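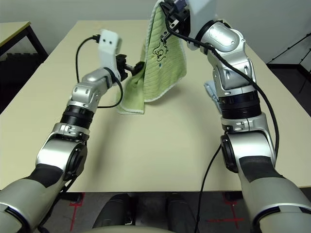
3. Household linen and the length of the wash cycle

3.1 Sources

The material for this section comes from the washing records kept by households in Wedport, Gimach and Haddale. Each household filled in a printed sheet for every load of towels and bed linen, giving the programme chosen, the setting of the temperature dial, the brand and measure of powder, and whether the load was dried indoors or on a line. Of the sheets returned, 1,181 were complete enough to use. Sheets that gave a programme but no temperature were set aside unless the programme on that make of machine fixed the temperature by itself.

The sheets were designed by Nwankwo for an earlier survey of shared laundries in Haddale and were changed only in the order of the questions. Respondents in the earlier survey had tended to skip the box for indoor drying when it came last. In the present version it comes second, and few were left blank.

Water hardness was taken from the supply records for each district. Wedport draws on a chalk source and its water is hard throughout the year. Gimach and Haddale are both supplied from upland reservoirs and their water is soft, although the eastern part of Gimach receives a blended supply in dry summers. Households in that part of the town were coded separately and are left out of the comparisons in 3.3.

3.2 Classification of items

Linen was sorted into flat goods (sheets, pillowcases, tablecloths) and pile goods (bath towels, hand towels, bath mats). The division follows Yaman, who argued that looped pile should be treated apart from flat weaves in any study of drying, as the loops hold water that spinning does not remove. We have kept to it, with one change. Waffle-weave towels, which Yaman placed among the pile goods, are counted here as flat. They have no loops, and in our weighings they behaved more like heavy sheeting.

Terry towels make up the largest group by weight in all three towns. Most respondents gave the colour of the load only as white or coloured, and no use has been made of finer descriptions. Sizes were reduced to three classes according to the longer side. A towel was measured dry and laid out flat, without stretching. Where a hem had puckered, the measurement was taken along the middle of the cloth.
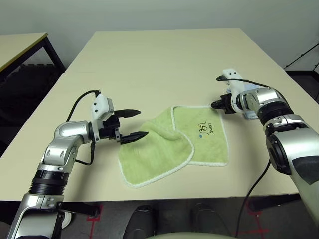
Figure 2. Light green terry towel, partly folded over on itself.

The weight of cloth per square metre was known only for towels bought within the period of the survey. The commonest value among these was 400 grams. Older towels were not weighed for this purpose, as pile is lost with washing and the present weight says little about the weight at purchase.

3.3 Choice of programme

Households in hard water used the long programme for pile goods more often than those in soft water. In Wedport 53 per cent of towel loads were washed on the longest cotton programme. The share was lower in both Gimach and Haddale, and the gap between those two was small. For flat goods the three towns could not be told apart.

Two explanations can be offered. The first is that residue from powder is more noticeable in hard water and that respondents chose the long programme for its extra rinse. Comments written in the margins of the Wedport sheets give some support to this, stiffness after line drying being the complaint most often made. The second is that the machines differ. The Yurt twin-tub, which has no long programme, was still common in Haddale when the sheets were issued and almost absent from Wedport. Leaving out every household with a Yurt narrows the gap but does not close it.

Temperature showed no clear link with hardness. It was linked with the age of the respondent, older respondents preferring a hotter wash for towels whatever the water. The same pattern was found in the Haddale survey, and nothing in the present material suggests a different reading of it.

3.4 Drying

Indoor drying was reported for more loads of pile goods than flat goods in every month. The difference was smallest in March, when the wind was steady and rain was light in all three towns. It should be noted that the sheets record where a load was first hung. A load brought in half dry and finished over a radiator was entered as line dried, and the true share of indoor drying must be higher than the figures show. The effect on pile goods is likely to be the greater, given their longer drying time.

The collection of sheets closed in January 1999. Sheets received after that date were kept but have not been coded. The weighings described in section 4 were made on a separate set of towels and do not depend on the records discussed here.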